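Otero Blocks: Bimanual Tabletop Demonstrations
Data card, October release

Summary
Otero Blocks contains 1000 teleoperated demonstrations recorded on a two-arm station at the Lotden laboratory. It is intended for training and evaluating imitation learning policies. Of these, 800 form the training set and 160 the test set; the remainder are held back for checking new releases.

Collection
Demonstrations were given by 5 trained operators under the supervision of Bimla Tripathi. Each episode begins with the alphabet blocks spread out on the table, none stacked, and both grippers open.
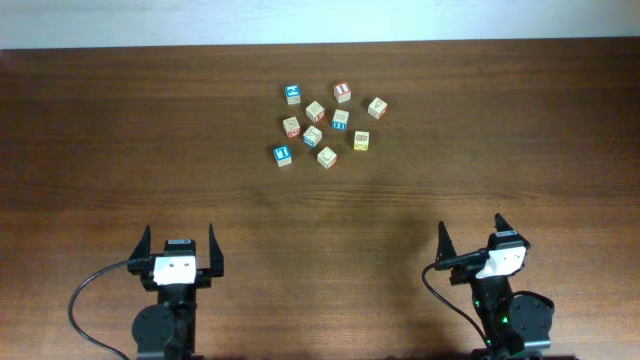 Operators were asked to work at a steady pace and to use whichever arm was nearer to the block required. Episodes in which a block left the table were marked as failed and kept, with the flag "dropped" in the episode record.

Known limitations
All episodes share one tabletop and one set of blocks. Shadows from the arms vary between sessions and have not been corrected.

Maintenance
Errors should be reported to Riaan Motaung, who maintains the episode index. Requests for the raw recordings are handled by Sarita Sachdeva.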